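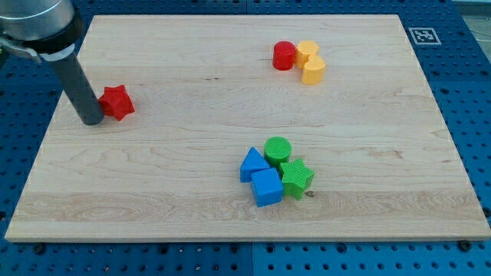
Red star block and rod tool, wooden board on blue pegboard table.

List: trim-shop
Date: October 2019
From: Ilgın Karaca
Subject: Re: headliner adhesive letting go on delivery vans

Manikandan Suvarna wrote:

> We have a contract for the headliners on a set of 37 delivery vans, all the same
> body, all with the molded fiberglass board. We started in September. The first few
> vans are now back with the cloth sagging at the rear edge and along the dome light
> opening. The front half is fine on all of them.
>
> Process: old cloth pulled, rotten foam brushed off with a stiff nylon brush,
> board blown off with air, two coats of the Clandis high-heat contact adhesive on
> the board and one on the cloth, ten minutes open, lay and smooth from the middle
> out. Cloth is the Veloso foam-backed, the thinner one. Gun is a Gula pressure
> pot, same gun we use for seat work.
>
> Clandis says the product is within spec and asked for my lot number. I have sent
> it. Before I redo these at my own cost I would like to know if anyone has seen
> adhesive fail only at the rear. The vans park outside all day. I thought about
> switching to the Orby glue but I do not want to change two things at once.
>
> Manikandan

Manikandan,

Agree on not changing two things at once. I would leave the glue alone for now. A bad lot would let go in the front too, unless you opened a new can partway through each board, and I assume you did not.

First question: when you pull the sagging cloth down, where is the glue? There are three cases and they mean different things.

1. Glue on the board, and a thin skin of foam stuck to it. The foam tore. The bond is good and the foam is weak or has been overheated. Look at the cloth.

2. Glue on the cloth, board bare or dusty. The bond to the board failed. Look at your cleaning.

3. Glue on both sides, both shiny, no foam pulled. The two films never joined. Look at open time and at how much you sprayed.

My guess is case 2. Old headliner foam breaks down into a sticky orange powder. A nylon brush takes off the loose part and smears the rest into the texture of the board. Air does not move it. On the vans I have done, the rear of the board was always the worst, with more heat back there and less air moving. You can check this without pulling anything else down. Take a board you have brushed and blown off, press a strip of masking tape on the rear edge, rub it hard, and pull. If the tape comes up orange, so will your cloth.

What I do now is brush, vacuum, wipe with a damp rag, let it dry fully, then do the tape test at the rear edge, at the dome light, and at both visors. If any of them shows color I go over the board again with a red scuff pad. It adds a good half hour to a van board. I charge for it as a separate line, "board preparation," and the fleet managers have not argued.

On the gun: a pressure pot set up for seat work is usually running too much fluid for a headliner. Seat foam soaks it up. Fiberglass board does not, and the thin foam-backed cloth does not want it. A heavy wet coat skins over on top and holds solvent underneath. It feels dry to the back of your hand and is not. Then the van goes out in the sun, the solvent comes off, and the cloth lifts. That would show as case 3, possibly with small blisters first. Turn the fluid down until you get a web pattern with some board still showing through on the first coat. The second coat goes at right angles to the first.

Ten minutes open may be short or long depending on your shop. I go by touch and not by the clock. Knuckle on the glue, it should grab slightly and leave nothing on the skin. If you lay from the middle out, the rear edge is also the last part to go down, and on a long board that can be a lot of extra minutes. Try folding the cloth in half over itself, spraying and laying the front half, then spraying and laying the rear half. Both halves then get the same open time.

Edges: are you wrapping the cloth around to the back of the board at the rear, or trimming flush and relying on the trim strip? On vans with rear doors the strip gets bumped by cargo and works loose. I wrap an inch and a half and glue the back side as well. Same at the dome light: cut an X, pull the flaps through, glue them behind. Do not cut the opening to size.

On cost. I had a smaller job like this go bad and worked out what a redo cost me per van, with cloth, glue and labor. It came to 98 dollars in materials and most of a day. If your price was anywhere near 725 per van you can carry a few of those but not the whole set. So I would stop laying cloth on the rest until you have the tape result. Tell the customer you are holding the remaining vans for a week and give them the reason in writing.

For the vans that came back, do not try to reglue the same cloth. Injecting glue through the face leaves spots, and the foam has already given up some of its surface. Strip, prep and recover.

If you want to rule out the glue properly, cut a scrap board into pieces and do one as you do now, one with the wipe and scuff, and one with the wipe, scuff and lighter coat. Put all of them in a closed vehicle in the sun. I left mine in for 16 days. The bad one started lifting at a corner well before that. Mark the backs with a paint pen, as regular marker fades.

Please post which of the three cases it is. If it is case 1 then I am wrong about most of the above and the question should go to Veloso, with a sample of the torn foam and the roll number.

Also, does the fleet wash these vans inside with a hose? I have seen that.

Ilgın Karaca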